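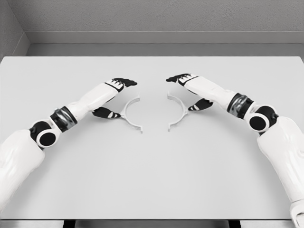 Flokley今日公布双臂装配平台Kastari停机事件的调查结果,并即日起向所有用户提供控制软件更新。事件发生在9月,地点是公司位于Girnberg的测试车间。当时平台正在执行圆环合拢任务:桌面上放着两个白色半圆环,开口相对,外侧各有一个小凸片,左右两只机械手分别捏住凸片,把两半推到一起。合拢过程中,右手拇指的力传感器读数停在旧值上,控制器没有识别出接触,右臂继续推进,零件被压裂,左手两根手指的指垫受损。车间人员按下急停后,双臂停止。事件中无人受伤。

**原因**

调查由安全工程负责人Shaimaa Zerouali主持。结论是,传感器通信中断后,程序沿用最后一次有效数据,没有触发报警。从通信中断到人工急停共4秒。该缺陷存在于Kastari控制软件2.0版,单臂产品Zaki使用另一套程序,不受影响。

“读数不更新就应当停机,这一条原来没有写进双臂协同模块,是我们的疏漏。”Zerouali说。

**处理措施**

- 新版软件在传感器数据中断10毫秒后切断双臂动力。
- 双手距离小于40毫米时,系统自动降低推进速度。
- 受损指垫已更换,同批传感器接线正在逐台检查。

更新完成之前,请用户暂停一切双臂对合类作业。单臂抓取和搬运可以照常进行,但须有操作员在急停按钮旁值守。

技术支持主管Afiq Sumampouw表示,无法联网更新的设备由公司派人上门处理,不收取费用。用户如发现指垫开裂、手指回位不到位或读数长时间不变,请保留运行日志,并与所在地区的服务人员联系。

媒体联络:Ghizlane Fawzy,Flokley公共事务部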